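Print this thread | E-mail this thread

Municipal staff pay and allowances

Uniform allowance moved to the end of the year, who decided this?

theerawat_m
Hello all. I work in the parks section in Undwood, 11th year now. In the March payslip there was a note that the uniform and washing allowance will not be paid monthly anymore. It will be paid once, at the end of the fiscal year, as one amount of $286. The note says this is "in line with the revised schedule approved by the municipal council." I have read the council minutes from the last three meetings and I cannot find any such approval. Maybe I am looking in the wrong place, my English for legal papers is not perfect. Can somebody tell me where this was decided?
— Theerawat Meesuk

gatekeeper_23
It was in the budget annex, not in the minutes. Page 30, second table from the top. They changed "monthly" to "annual" in the column for payment and there is no text about it anywhere else. I found it only when my wife asked why my pay was smaller.

theerawat_m
Thank you, I found it now. So the council voted for the whole annex, and this was one word inside. I think this is not a correct way to do it, but I understand it is legal.

Marinho_bus
Same thing was done to us in Marinho two years ago. The first year they paid it late. The second year they paid it on time, so I stopped complaining. Better to have it in one sum, I bought good boots with it.

nsaithong
I do not agree that it is better. If an employee leaves in the middle of the year, what happens with the months already worked? With the monthly payment this question did not exist. I asked the payroll office and they told me "it will be considered." This is not an answer.

gatekeeper_23
You are right about the leavers. But please be fair, the amount is the same. Nobody lost money who stays until the end.

nsaithong
The amount is the same on paper. The clerks in my office wash their shirts every week, and they pay for it every week. Those who clean the market wash them every day. For a person with a small salary it matters when the money comes. Also 2,115 employees are on this allowance. The city keeps all that money until the end of the year, and I would like to know what it does with it.

old_ledger
I was in a finance department before I retired (another city, I will not say which). The answer is boring. It stays in the general account and helps to cover the months before the property tax comes in. There is no secret. It is a small part of the total budget and I would be surprised if any council member noticed it.

Marinho_bus
So the employees are giving the city a loan. Without interest :)

old_ledger
If you want to say it like this, yes. Every employer who pays in arrears does the same.

theerawat_m
I have an update. Deputy Mayor Sisa was at the depot at 7:30 this morning to speak about the summer schedule, and a colleague asked him about the allowance. He said the change can be "looked at again" if the staff side makes a written request before the mid-year budget review. He did not promise anything. I wrote down his words as exactly as I could.

nsaithong
Then we should write it. I propose two points only:
1. Monthly payment comes back from the second half of the year.
2. If this is refused, employees who leave early are paid for each full month they worked.
I can prepare the text this evening. If the letter is long they will answer only the easy part.

gatekeeper_23
I would put the second point first. It is the one they can accept without changing the budget, and then you have something in your hand. Monthly payment they will refuse, I am almost sure.

nsaithong
If we put it first, they will accept it and close the file. I prefer to keep my order.

Skoltent_Road
I am from the road crew and I disagree with both. Why do we not ask for more? The amount has been the same for six years and the price of work clothes has not. You are using the one letter we have to ask for the same money on a different day.

theerawat_m
I understand this, but the amount is part of the pay agreement, and the agreement is open only next year. The date of payment is in the budget annex, so it can be changed now. These are two different doors. I would sign a letter about the amount also, when it is the time for it.

Skoltent_Road
Fine, I will sign this one. But I want it remembered next year that somebody raised it.

nsaithong
The draft is ready and I have sent it to everyone who wrote to me in private. Please read the second paragraph with attention — I used "full month" and I am not certain if a month with sick leave counts as full. If you know the rule, write it here and not in private, so that all can see it.
— Nantana Saithong

old_ledger
Paid sick leave counts in most places, as you are still on the payroll. Unpaid leave usually does not. Write "each full month on the payroll" and you avoid the discussion.

nsaithong
Very good, I changed it. Thank you.

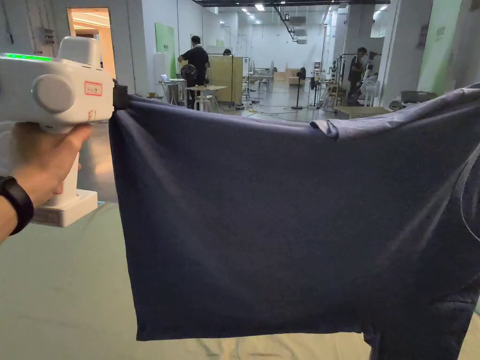
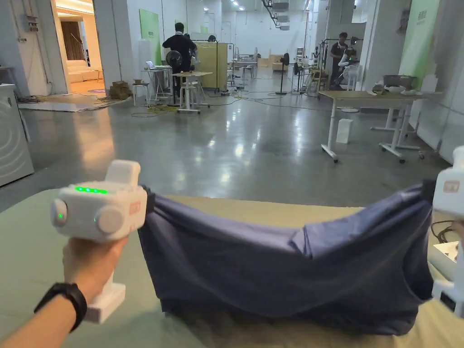
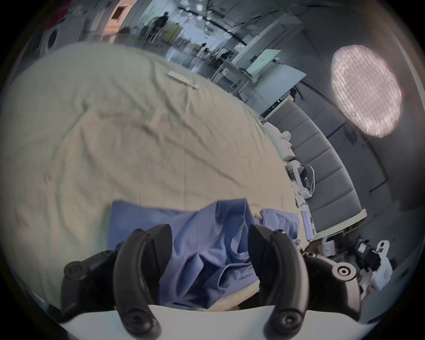
Category: Allowances and Reimbursements

gatekeeper_23
Has the letter gone in? I signed the paper copy at the front desk, but the desk clerk did not know who collects it.

theerawat_m
I collected it at noon and brought it to the deputy mayor's office. They stamped our copy. The mid-year review has no date yet, and I will write here when it is announced.

Marinho_bus
Keep the stamped copy at home, not in the depot. Ours was "lost" once and we had to collect all the signatures again.

Contact the moderators | Copyright Municipal Staff Forum | Back to top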